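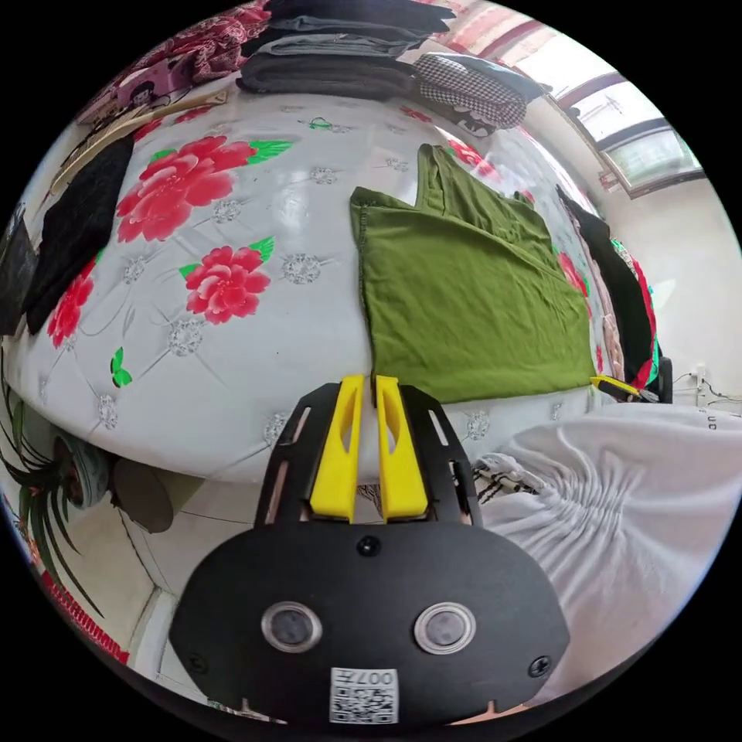

Olive-green T-shirt flat on the bed, yellow fingers pointed right at it.

I've had the Flurkard hand gripper from Flurninside for most of November now, and Maribel Ríos asked me to put my laundry gallery up where people can find it. So here it is! It's the handheld kit, the one you carry through a chore yourself so a robot arm can learn from the recording later – no arm needed at home. Mine was $139 with the spare fingers.

I started with shirts on the bed (folding is what everybody in our Drellville group wants to see). The quilted cover is glossy, and a T-shirt on something like that is a good tryout for any gripper. The two fingers sit parallel with a narrow gap between them, and I like to come in low at the hem and pinch just the one layer.

What I like: two lenses side by side, a grip that suits my small hands, and a session of some 100 folds before my wrist complains. What I don't: the manual is 29 pages and the part about charging is on the last one. Amos Benavides has the Wojcik kit and swears by it, so I'm borrowing his next month – same bed, same shirts.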